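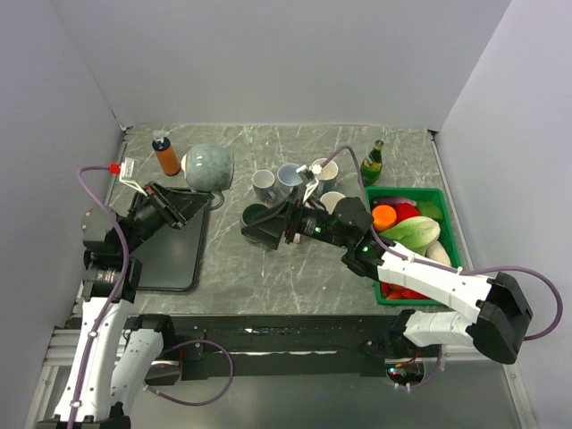

How long should the water filter run before anyone drinks from it?
Flush the new cartridge for 17 minutes at full flow, then throw away the first full pitcher.

4. Installing the Sollcombe under-sink filter

4.1 Before you start

Read this section through once before shutting off the water. The kit fits standard cold water lines under a kitchen sink. Do not connect it to a hot line. Water above 91 °F will damage the cartridge and void the warranty.

You will need an adjustable wrench, a screwdriver, a bucket and an old towel. The mounting screws, tubing and tee valve are in the kit.

4.2 Mounting the bracket

1. Clear out the cabinet under the sink.
2. Hold the bracket against the side wall of the cabinet at a height that leaves a hand's width of clear space below the housing. The cartridge drops straight down when you change it.
3. Mark the two screw holes with a pencil.
4. Drive the screws in until the heads stand slightly proud, hang the bracket on them, and tighten.

Note: If the cabinet wall is thinner than the screws are long, use the short screws from the small bag.

4.3 Connecting the water

1. Close the cold water shutoff valve under the sink.
2. Open the cold faucet and let it run until it stops.
3. Put the bucket under the shutoff valve and unscrew the faucet supply line from it.
4. Screw the tee valve onto the shutoff valve. Reconnect the supply line to the top of the tee.
5. Push the blue tube into the side of the tee until it stops. Pull back gently. It should not move.
6. Push the other end of the blue tube into the port marked IN on the filter head.
7. Run the white tube from OUT to the drinking faucet.

Caution: Hand-tighten the tee valve, then give it a quarter turn with the wrench. Any more can crack the washer seat.

4.4 Fitting the cartridge

1. Take the cartridge out of its wrap and remove the cap.
2. Line up the arrow on the cartridge with the arrow on the head.
3. Push up and turn to the right until it clicks.

4.5 First use

1. Open the shutoff valve slowly.
2. Check each joint with a dry paper towel. If a joint is damp, close the valve, pull the tube out, trim the end square and push it back in.
3. Open the drinking faucet and flush as described at the start of this section. Gray or cloudy water is normal during the flush.
4. Check the joints again the next morning.

4.6 Replacing the cartridge

Replace the cartridge after 500 gallons or once a year, whichever comes first. Homes with hard water may need to do this sooner. A slow stream from the drinking faucet usually means the cartridge is full.

Always close the shutoff valve and open the drinking faucet before turning the cartridge to the left. Keep the bucket underneath. For leaks at the filter head, see section 6.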